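Lavar blanco sin estropearlo: notas sobre la carga, el tambor y la goma

Archivado en: casa, lavadora

Llevo desde abril apuntando lo que hago con la ropa blanca. Antes la lavaba a ojo, con lo que hubiera en el cesto, y el resultado era el previsible: toallas rígidas, camisetas con un gris uniforme y, de vez en cuando, una funda de almohada con pelusa azul en las costuras. El cuaderno tiene ya bastantes páginas y creo que da para una entrada.

Empiezo por el espacio. La lavadora está sobre suelo liso, con sitio libre delante, y ese sitio importa más de lo que pensaba cuando la instalé. Durante años tuve la máquina en un hueco donde la puerta chocaba con un mueble y solo abría a medias. Cargaba de lado, empujando la ropa con el antebrazo, y las prendas entraban como un bloque. Ahora cargo de frente y con las dos manos.
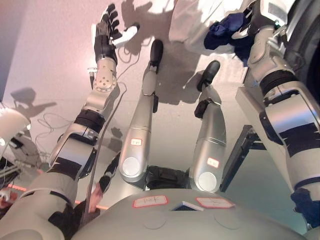
Antes de lavar extiendo la ropa en el suelo, y eso obliga a tenerlo limpio. Paso la mopa en seco y después un paño con agua y unas gotas de detergente neutro, nada más. Un suelo claro como este, de un blanco que tira a rosado, tiene la ventaja de que se ve cualquier hilo oscuro; el inconveniente es que también se ve el cable que uno ha dejado tirado la última vez. Lo que esté por el suelo se recoge antes de volcar el cesto. Una vez metí una goma de pelo entre las sábanas y la encontré en el filtro tres semanas después.

El segundo punto es la separación. Yo trabajo con tres grupos: blanco, claro y oscuro. El blanco admite solo blanco. Las prendas con ribetes o logotipos de color van con los claros aunque el noventa por ciento de la tela sea blanco, porque el tinte de un ribete barato migra a partir de 40 grados. El azul marino es el peor compañero de todos, y además el más difícil de detectar cuando está arrugado dentro de una manga. Hay que sacudir cada prenda por separado. Si se vuelca el montón entero en el tambor, el calcetín oscuro entra con lo demás y el daño se descubre al tender.

La carga. Mi máquina es una Neteck de frente. El manual da una capacidad máxima en kilos de ropa seca, dato que sirve de poco si uno no pesa la ropa. La pesé durante un mes con una báscula de equipaje. Una toalla de ducha de las mías da 700 gramos; una funda de almohada, 90. Con esas dos cifras se calcula casi todo lo demás. Mi conclusión es que para blancos conviene quedarse en dos tercios del tambor: debe caber la mano abierta en vertical entre la ropa y la parte alta del cilindro. Con menos, las prendas se apelmazan a un lado y el centrifugado va a golpes. Con más, el agua no circula y el detergente queda en las dobleces.

El orden de entrada también lo tengo fijado. Primero las piezas grandes, desdobladas y sin enrollar, y encima las pequeñas. Las sábanas bajeras, con los elásticos hacia fuera, porque si no se tragan los calcetines y salen con una bola seca en el centro. Las fundas nórdicas, siempre abotonadas.

Sobre el programa he probado bastante. El ciclo de algodón a 60 elimina más manchas que el de 40, pero en mi máquina la versión económica alarga el lavado de forma considerable. Mido el tiempo con el reloj de la cocina: el ciclo que uso para toallas tarda 2 horas, y el corto que reservo para camisetas poco sucias, 59 minutos. No he visto diferencia en las camisetas. En las toallas sí, sobre todo en el olor al tercer día de uso. 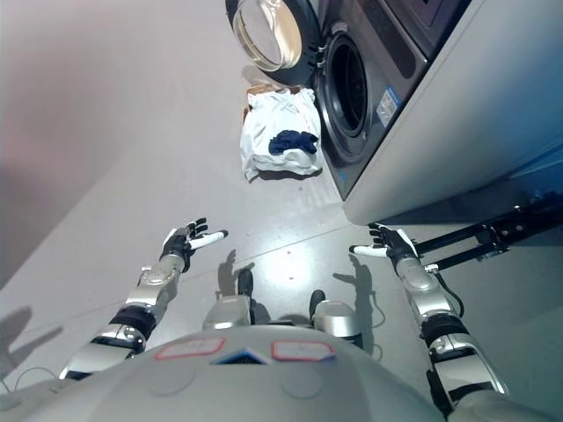
¿Hay que dejar la puerta abierta cuando la máquina no se usa? Conviene hacerlo siempre, al menos hasta que la goma esté seca al tacto. El agua que queda en el pliegue inferior de la junta tarda mucho en evaporarse con la puerta cerrada, y de ahí sale el moho negro en forma de puntos. En una casa con niños pequeños o gatos hay que valorar el riesgo y secar la goma a mano en vez de dejarla abierta.

La limpieza de la junta la hago al terminar el último lavado de la tanda. Separo el labio de goma con dos dedos y paso un trapo de algodón doblado por toda la circunferencia, empezando por abajo. Casi siempre salen pelusa y algún resto arenoso. Si ya hay puntos negros, aplico una pasta espesa de percarbonato y agua tibia, espero media hora y retiro con un cepillo de dientes viejo. La lejía funciona, pero a la larga reseca la goma, y cambiar una junta es un trabajo desagradable que exige soltar la abrazadera exterior y la interior. Lo he hecho en una máquina anterior y no quiero repetirlo.

El cristal del ojo de buey se limpia por dentro con el mismo trapo. En la parte baja se forma un velo de cal y suavizante que pasa inadvertido porque es transparente. Se nota con la uña.

En cuanto al detergente, uso polvo para blanco y líquido para todo lo demás. El polvo lleva blanqueante de oxígeno; el líquido, por lo general, no. Esa diferencia explica buena parte del gris de mis camisetas antiguas, que pasaron años lavándose solo con líquido. La dosis es la que indica el envase para agua dura y suciedad normal. Durante una temporada puse un poco más, por si acaso, y el resultado fueron unas toallas que repelían el agua.

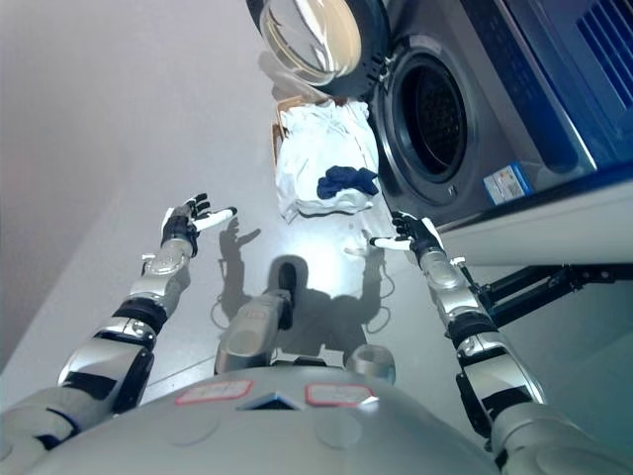 El suavizante lo retiré del todo en los blancos. En su lugar añado un chorro de vinagre de limpieza en el cajetín, y solo una vez de cada cuatro, porque tampoco quiero castigar las gomas con ácido. Las toallas salen algo más ásperas que con suavizante, pero absorben bien y se ablandan si se sacuden con fuerza antes de tender.

Quedan dos asuntos abiertos. El primero es el filtro de la bomba, que limpio cada dos meses con una bandeja baja debajo y que sigue soltando más agua de la que cabe en la bandeja. El segundo es el nivelado: después del último traslado la pata delantera derecha quedó un poco corta y en el centrifugado alto la máquina avanza unos milímetros. He apretado la contratuerca y voy a mirar otra vez con el nivel de burbuja cuando acabe la tanda de sábanas. Lo anotaré en el cuaderno con la fecha.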